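Wie viele Demos braucht man fürs zweihändige Übergeben von einem Ball?

Hallo zusammen, wir nehmen gerade Teleop-Beispiele für Ballübergaben auf, beide Arme, Kamera am Kopf, und ich hänge ein bisschen. 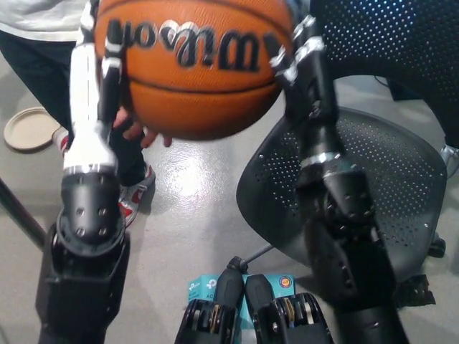 Tumelo Tshabalala meinte im Chat dazu nur, wir sollten erst mal klären, wer bei einer Übergabe eigentlich der Gebende ist, vorher sei jede Zahl sinnlos. Na ja, hat er wohl recht, also der Reihe nach.

Aufgabe: Der Roboter hält einen Basketball mit beiden Händen und ein Mensch nimmt ihn ab. Wir machen das auch andersherum (Mensch gibt, Roboter nimmt), beides läuft bei uns im selben Datensatz unter demselben Textbefehl. Stand jetzt haben wir 1.781 Episoden, davon sind 200 mit einem anderen Ball, der kleiner ist und leider ziemlich rutscht. Trainiert wird mit Wisis, Standardeinstellungen, nur die Chunk-Länge hab ich verändert.

Das Problem: Auf den Testläufen greift er sauber zu, hebt an, alles prima, und dann lässt er nicht los! Oder er lässt mit links los und mit rechts erst eine gefühlte Ewigkeit später, und der Ball rollt irgendwo unter den Tisch. In den Trainingsdaten machen die Leute das eigentlich ordentlich, ich hab mir einen ganzen Abend lang Episoden angeschaut. Meine Kollegin tippt auf zu wenig Daten, ich tippe auf zu viel Durcheinander in den Daten. Was würdet ihr machen, weiter aufnehmen oder aussortieren? Und nehmt ihr die Hand vom Menschen irgendwie extra mit auf, Handschuh, Marker, zweite Kamera?

Danke schon mal, Gruß aus dem Keller
lötkolben_mia

Antwort von Potgieter

Hi Mia, das mit dem Nicht-Loslassen kenn ich nur zu gut (bei uns waren es Schüsseln, da ist es noch lauter). Ich würde erst mal keine einzige neue Episode aufnehmen und stattdessen die Richtungen trennen. Wenn „Geben“ und „Nehmen“ denselben Befehl haben, dann sieht das Modell mitten in der Episode in beiden Fällen fast dasselbe: Ball zwischen den Händen, Menschenhand am Ball. In der einen Hälfte der Daten geht es danach auf, in der anderen geht es zu. Was soll es da lernen? Bei uns kam genau so ein Zittern raus, bisschen auf, bisschen zu.

Also zwei Befehle, zum Beispiel „gib den Ball ab“ und „nimm den Ball an“, und dann neu trainieren. Das Umbenennen ging bei uns mit einem kleinen Skript an einem Nachmittag, ihr müsst halt wissen, welche Episode welche ist. Falls das nirgends steht: Fingerstellung am ersten und letzten Zeitschritt vergleichen, damit erwischt man fast alle.

Zweite Sache, schaut mal, wann eure Operatoren loslassen. Die einen machen auf, sobald die Menschenhand den Ball berührt, die anderen warten, bis man zieht. Für einen Menschen ist beides ordentlich, fürs Training ist es Kraut und Rüben. Wir haben eine Regel an die Wand geklebt: Hand muss von unten tragen, kurz warten, dann beide Seiten gleichzeitig öffnen. Seitdem sehen die Episoden zum Gähnen gleich aus und es läuft viel besser. Ob die 200 mit dem kleinen Ball schaden, weiß ich nicht, ich würde sie beim ersten Durchgang einfach rauslassen.

Handschuh würde ich nicht nehmen. Der ist dann in jedem Bild drin und beim Vorführen steht jemand ohne da und es geht nix mehr. Selbst ausprobiert, war peinlich.

Antwort von trokthorpe_kalle

mehr daten. 1.000 pro aufgabe und pro richtung, drunter fangen wir gar nicht an

Antwort von Prirka

Ich schließe mich Potgieter an und frag noch was dazu: Habt ihr Kraftwerte oder Motorströme aus den Fingern mit drin? Aus der Kopfkamera allein erkennt man ganz schlecht, ob der Mensch schon trägt oder nur die Finger dranhält, gerade bei so einem großen Ball, der verdeckt ja die halbe Hand. Wir loggen die Ströme immer mit, auch wenn wir sie erst mal nicht benutzen. Nachträglich kriegt man die nicht mehr rein, da ärgert man sich schwarz.

Und wechselt die Leute durch! Wir hatten am Anfang zwei Personen, die alles abgenommen haben, und bei jedem Gast mit anderer Ärmelfarbe war Schluss. Mit 12 Leuten wurde es dann deutlich robuster, obwohl wir insgesamt gar nicht mehr Episoden hatten als vorher.

Wenn du neu trainiert hast, schreib bitte, was beim rechten Arm rausgekommen ist. Unserer hängt nämlich auch immer rechts nach und ich hab die Latenz im Verdacht.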